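Chapter 5
Cords, Cables and Everything That Tangles

What you'll get out of this chapter
How to empty a cable drawer without losing your temper
How to get a knot apart by its loops
How to coil a cord so it opens again in one go
What to keep, what to label and what to let go

I have a confession to make before we start. For years my own cables lived in a shoebox, the shoebox lived in a drawer, and the drawer no longer closed. I taught evening classes in home organization the whole time! I could tell you how to fold a fitted sheet and where to keep your spare light bulbs, and then I'd go home and pull on a phone charger until four other things came up with it like a string of fish.

My friend Hjørdis Midtbø finally cured me. She used to look after the sound gear for a little theater called Utar, and she had 200 cords in her care, all of which had to come off the shelf ready to use. She came over one March, looked in my drawer, and asked me for a table. A bare one, big enough to spread my arms over. (I had to move a jigsaw puzzle. I'm still sorry about the puzzle.)

So let's begin where she began, with the table.

Most people sort cables in the drawer or on their lap, and I did too. It never works, as the bundle can't spread out and you can only see the top of it. Tip the whole lot out on a flat surface with good light. Wood is nice, a plain sheet on the floor is fine, and a patterned tablecloth will drive you up the wall. Leave some free space on one side for the cords you've finished with.
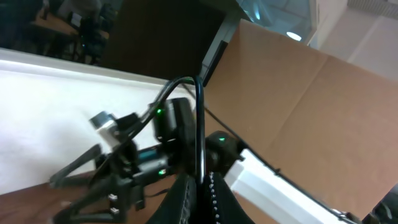
Then sit down. I mean it — pull up a chair and get comfortable, maybe put the radio on. People who stand up to do this job tend to hurry, and hurrying means tugging. Tugging is how a loose muddle becomes a real knot. A loose muddle is only loops lying over other loops, and if you lift it and give it a gentle shake, half of it will often fall open by itself. Once you've pulled on it, those loops close up tight and you've made yourself an evening's work.

Before you shake anything, unplug anything that's still connected at either end. Adapters and power bricks can go to the side if they come off. What you want in front of you is cord and plugs, with no extra weight dragging it about.

Now for the part my students always argue over: where to start. Some go for the middle, where it looks worst. Some grab the longest cord. Hjørdis's rule, which I've used ever since, is to find an end and stay with it. Pick a plug, hold it loosely, and trace its cord back with your other hand. Whenever it goes under another cord, widen that loop and pass the plug through. Then carry on to the next crossing.

If one of your cords is a different color from the rest, take that one first. Your eye can follow it without any help from your fingers, and getting it out loosens everything it was threaded through. A pile where every cord is black is slower going, so look for a difference in thickness or shine instead.

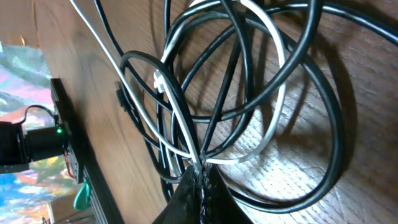
Keep the loops big. I can't say this often enough, and if you only remember one thing from the chapter I'd like it to be that. When you feel stuck, put the plug down and spend a minute just easing the strands apart, working outward from wherever it's tightest. Use your fingertips. No forks, no pencils, and please no scissors, whatever my brother-in-law may tell you.

As each cord comes free, lay it out straight in your free space. Don't coil it yet. We'll coil them all together in the next section, and I want you to check each one first for cracks, bare spots and bent plugs. Anything damaged goes straight in a bag for electronics recycling.

Try it yourself
Take 3 cords from your own drawer and drop them in a heap on the table. Time yourself getting them apart while standing up. Drop them again and do it sitting down, starting from a plug. Write both times in the margin and keep them for section 2, where we'll do the same thing with coiled cords.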